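White on Off-White: The Gezer Workroom Table
Words and photos by Hatice Tokgöz
September 23, 2025

I've been wanting to put up a page for the Gezer workroom for ages, and now that the table is in and the wall is painted, I'm so happy to finally do it! If you followed the kitchen gallery, you know how much I love a pale room. This one goes further than anything I've tried before, with a white table pushed up to an off-white wall and very little contrast between the two.

We went back and forth on colors for 37 days. Dark green was a serious contender (I still have the sample card on my fridge), and for one weekend we were all set on a dusty blue. Then we held the Solora chip next to the Zovska top, and everyone in the room went quiet and then started talking at once. That was it. The wall got its first coat the next morning.

The white tabletop against the off-white wall, then one from close in.

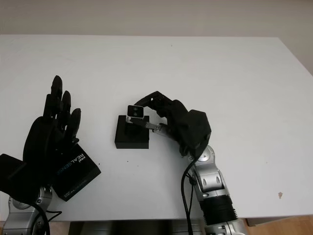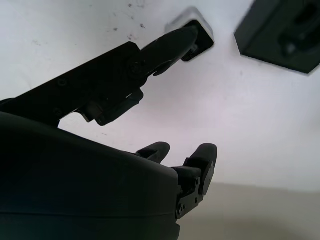 Reading time: 2 minutes

Let me start with the top, my favorite thing in the whole room. It's flat and matte, and it takes the light so softly! In the first photo you get that gentle gray shading toward the upper right. I had a glossy white desk for years and spent half my life moving the lamp around so it wouldn't glare back at me. Matte is so much kinder on the eyes, and if you do any kind of close work at a table, I'd go for it every time.

Now, the wall. On the chip, the Solora color looks like plain white. Put a true white next to it, though, and it turns a little beige and a little warm, just enough that you can find the line where the table stops. I was nervous about that. Two whites that nearly match can look like a mistake, and my sister told me so more than once. In this room I think they look lovely together, and she has come around too (she asked for the name of the paint, so I'm counting that).

A few notes for anyone planning something similar:

Bring the sample to the table, and the table to the room, before you buy the paint. We looked at chips in the store for an entire afternoon and every one of them changed once we got home.

Leave the wall plain for a while. I had a shelf picked out from Viltanex and was ready to drill. I'm holding off for 30 days to see if I still want it, and right now I'm leaning toward no. It's such a calm thing to look up at when you've been bent over something fiddly.

Measure with the chairs pulled out. The top we ordered is 121 inches around the edge, and on paper that sounded small. Once it was in place I was very glad we hadn't gone up a size, as the door opens on that side.

Wipe it down with a soft cloth and a drop of dish soap. Pencil comes off easily. Red marker took me two tries and some muttering.

There's still plenty to do in here. The baseboard needs another coat, the window trim is a project for later in the fall, and I haven't even started on the storage wall across from the table, which will get a page of its own once it's fit to be seen. I'm thinking open bins on the bottom and doors on top, all in the same warm off-white, but I could be talked into color on that side of the room!

If you've paired two whites at home and lived with them through a winter, I'd love to hear how they look on gray days. Leave a note under the gallery and tell me which shades you used.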